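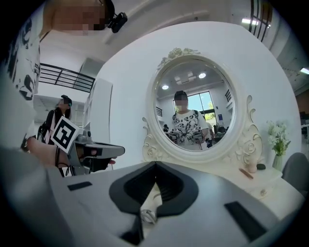
My sister asked me over dinner when she could buy something that would clear off her dresser. She meant it as a joke, but I had spent most of March reading about home robots and I gave her a real answer, which took too long. This is the short version.

Not yet. Vacuuming, yes. Mowing, mostly. Anything that involves picking up small things and putting them back where they go is still a research job.

A vanity is a good test because it looks so easy. There is a comb lying at an angle, a vase with flowers in it, and a little mannequin head. A kid could tidy that. For a machine the comb is thin and flat on the table, so the fingers have to come in very low. The vase can tip. And then there is the mirror. A depth sensor looks at a mirror and often reports a room behind it, and a camera sees a second set of arms moving around in there.

The way people are going at it now is to have humans do the chore first with a gripper in their hands, with cameras recording, and train on that. I like the approach. It is cheaper than steering a whole robot, and the person holding the gripper finds out fast how little you can do with two fingers. I tried one on a sock drawer last year and quit after 30 minutes with a sore thumb.

Valentin Hervieu, who I used to work with at Lirkura, thinks I am too gloomy. He says 400 good recordings of one task will get you something that works on that table, in that room. I believe him. My question is about the next table. Ida Kohlhase wrote to me after my last post to say her group had a policy that put brushes away fine until they changed the lamp.

Shop floors are further along. At the Wunderlich plant the parts come in the same tray, facing the same way, and a robot arm loads them all night. Homes don't have trays.

So I told my sister to wait. She asked how long and I said 4 years for a bad one that costs too much. She has bought a basket in the meantime.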